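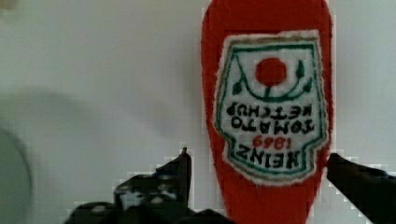 Is it worth paying extra for a "small batch" ketchup?

Rarely, going by the four we tried in November, and least of all if it's headed for a bacon sandwich.

Furnholm was the dearest of the lot and came with a little card about the tomatoes. The card was more interesting than the sauce, which tasted of cloves and not much else. Ikberg claims "less sugar", and so it has, until you look at the suggested serving and find it's half the size of everyone else's. Measure them spoon for spoon and the gap shrinks to very little. I wouldn't call that lying, but I wouldn't call it helpful either.

Turido was fine. It was also thin enough to run off a chip, and the shop wanted nearly double what I pay for the supermarket's own.

Mohamedi I would buy again, at the sale price. It has a proper vinegar bite and goes well with eggs. The 400 ml bottle is the one to get, as the larger size works out no cheaper per spoonful, whatever the sticker on the shelf says.

Several readers have written in to say that glass bottles keep the flavour better. Perhaps they do. I'd like to see somebody pick one out with their eyes shut first.

Next month: mustard, and whether "stone ground" means anything at all.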